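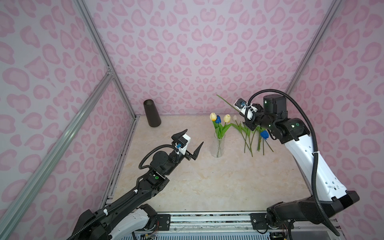
4. Arranging the tulips

Your Zasholm tulip kit is packed flat. Before you start, unwrap the stems and lay them out on a clean, level surface with the glass vase and the dark brown vase.

4.1 Stand the clear glass vase towards the back of the surface, where it won't be bumped. Leave a hand's width clear on every side.

4.2 Stand the dark brown vase to the left of it, wide end down. The narrow end is the opening.

4.3 Place the first yellow tulip in the glass vase and let it lean left. Place the second so that it leans right.

4.4 Slide the blue tulip between the two yellow ones and slightly behind them.

NOTE: The stems will show through the faceted glass. Turn the vase until you like the look of them before adding anything else.

4.5 Put the remaining tulips in either vase. Colours can be mixed in any order – the kit has no set pattern.

CAUTION: The glass vase is tall and narrow. Keep one hand on it whenever you add or remove a stem.

5. Opening the leaves

5.1 Hold the tulip upright by the lower part of the stem. Do not hold it by the flower head.

5.2 Find the large leaves wrapped around the upper stem. Ease them outward one at a time, starting with the outer leaf.

5.3 Leave the small leaf on the stem as it is, or bend the tip gently to suit.
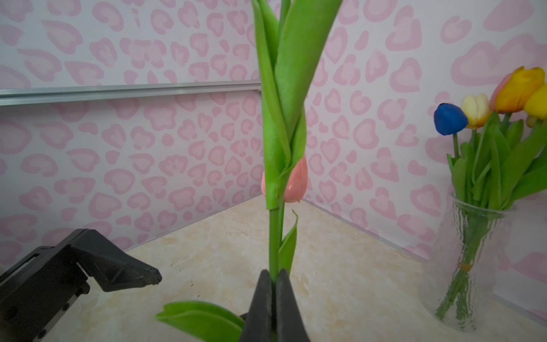
Figure 5: Salmon-pink bud, with the large leaves still wrapped around the stem.

NOTE: Buds are moulded closed and will not open. Do not force the tips apart.

5.4 Return the tulip to its vase and check that the vase still stands steady.

6. Care

Dust the flowers with a soft, dry brush. Wash the glass vase by hand in lukewarm water and dry it before putting the stems back. Keep the flowers out of direct sun – the colour will fade.

Replacement stems are sold singly under part no. 266. Quote the kit number, 3,168, when ordering from Zeltby.

Rev. May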